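Household robot rehearsals move into simulated kitchens

A small team at Fesex has spent the spring teaching a two-armed robot to cope with other people's kitchens, and has done nearly all of it without leaving the computer. The group has now shared its first results with partners at Colard, and there is a good deal in them to be cheerful about.

The method, which the team calls Vedance, builds a room in software, furnishes it and scatters ordinary household things over the worktops. A person then guides the simulated robot through a job, and the software replays that one demonstration in many altered rooms, changing the wall colours, the stone of the counters and the clutter lying about. The hope is that a robot trained on such a mixed diet will be less easily thrown when it meets a kitchen it has never been in before (and anyone who has tried to find a teaspoon in a friend's house will have some sympathy).

From 18 guided demonstrations the team produced 185 varied practice runs, covering six kinds of job, most of them to do with picking up food or tableware and setting it down somewhere else. 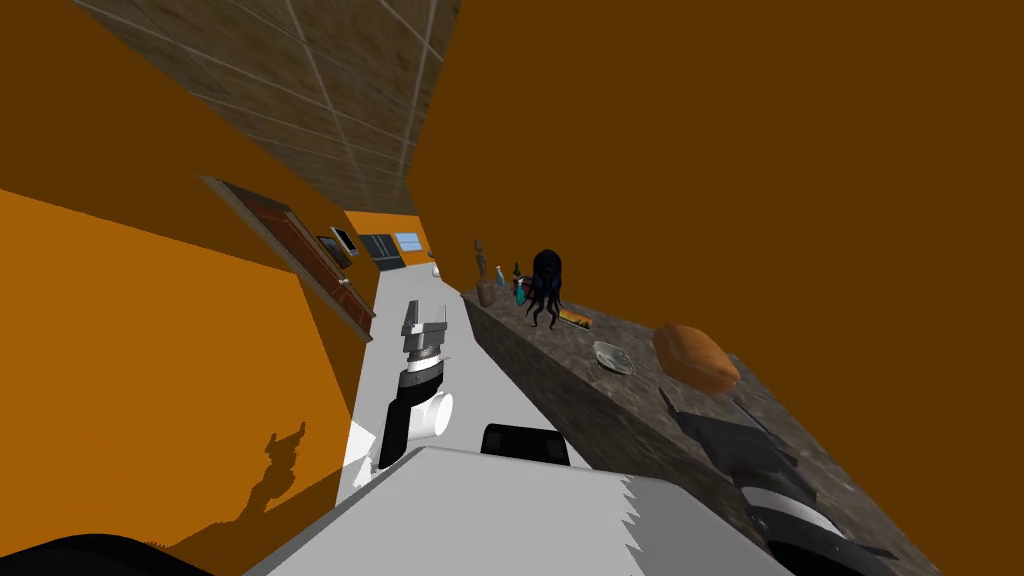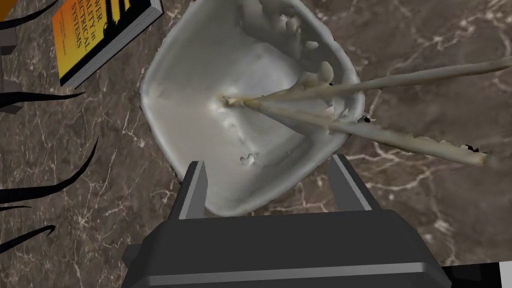
Simulated views from the Vedance kitchen work.

What the first trials showed

The robot's control program was trained twice, once on the original demonstrations alone and once with the varied runs added. Both versions were then sent into three simulated kitchens that had been kept back from training. The second version finished more of its jobs in all three, and the gain was largest where the worktop was busiest, which pleased the team very much after a long winter of rather stubborn results.

Bowls did well. Thin things, chopsticks among them, remain the awkward customers, and the researchers put part of the trouble down to the scanned models they use, some of which have rough or ragged surfaces that make contact hard to work out properly. Tidying up those models is the next job on the list, and the team expects it to take until the autumn.

The question everybody asks, of course, is whether any of this carries over to a real robot in a real room. The group is careful on that point and says it has no figures to offer yet. A training kitchen is being fitted out at the Alcantara building, with proper cupboards and a proper sink, and the first physical trials are due to begin there in October. Colard will help with the testing and has asked that the worktops be left as untidy as possible.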